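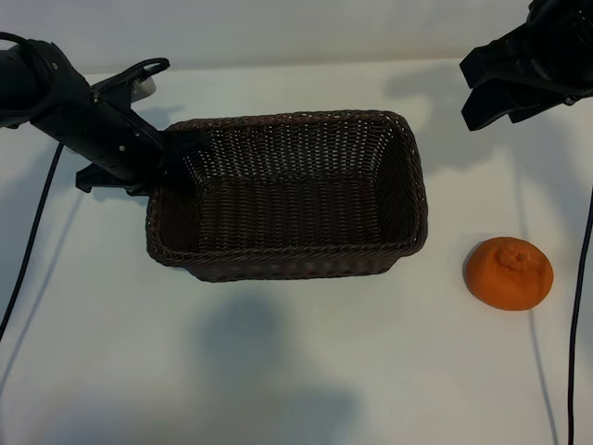
Mesa blanca, cesta y mandarina, con los dos brazos.

Cuaderno del taller, octubre, después de comer

Retomo lo del presupuesto, que lo dejé a medias y luego no hay quien entienda mis propios apuntes. Tenemos que decidir qué pedimos para el segundo puesto y me gustaría llegar a la reunión con algo mejor que una servilleta escrita por las dos caras.

Lo primero, las pinzas. La oferta de Wellano sale a 900 euros por pinza, con los dedos incluidos y el montaje aparte (el montaje lo hacemos nosotros, por favor, que para eso estamos). Vrabec es más barato, pero vende los dedos sueltos y no me ha contestado todavía sobre el plazo. Le escribí un correo larguísimo, como todos los míos, y quizá por eso sigue sin leerlo. Mi propuesta es pedir 2 a Wellano y comprar los dedos de recambio a quien nos los deje mejor, porque al final lo que gastamos son dedos y el cuerpo de la pinza nos dura mucho.

Segundo, los cables. Ya sé que soy pesado con este tema, pero en el puesto actual caen desde los brazos hasta la mesa y en el nuevo me gustaría presupuestar desde el principio unas guías decentes, con sus bridas y su canaleta. Son unos 40 euros de material y nos ahorran discusiones. Lo apunto como partida propia, no dentro de «varios», que en «varios» desaparece todo.

Tercero, los objetos. Cestas como la marrón, de tejido trenzado, quiero pedir 9 para tener del mismo modelo aunque el proveedor cambie de catálogo. El trenzado del borde y los huecos de las paredes dan mucho juego para probar agarres, y si nos quedamos con una sola acabaremos mimándola como si fuera de porcelana. La fruta no la meto en el presupuesto – la seguimos comprando en el mercado y que cada cual pase su tique.
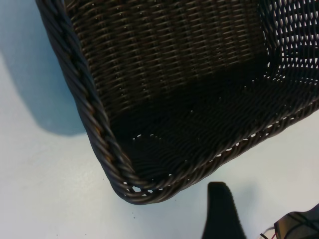
Lenka Jireš comenta que antes de comprar más pinzas deberíamos preguntar por el mantenimiento de las cámaras de muñeca, que en la oferta de Brinemmont va incluido el primer año y en la de Wellano no aparece por ninguna parte. También pide que no cerremos nada sin ver si los dedos de Vrabec encajan en el soporte que ya usamos.

Tiene toda la razón y me da un poco de rabia no haberlo visto yo. Le he pedido a Brinemmont que separe la cámara del soporte en la oferta, a ver si así podemos comparar de verdad, y he dejado en blanco la casilla de mantenimiento en nuestra hoja.

Queda también la mesa. Vullero nos ofrece un tablero blanco mate, del mismo tono que el de ahora según ellos, pero prefiero ver una muestra. El acabado mate me parece irrenunciable, por los reflejos.

Pendiente: llamar a Vrabec, pedir la muestra a Vullero y pasar la hoja a limpio. Si alguien tiene facturas antiguas de bridas o canaletas, que me las deje en la bandeja, gracias.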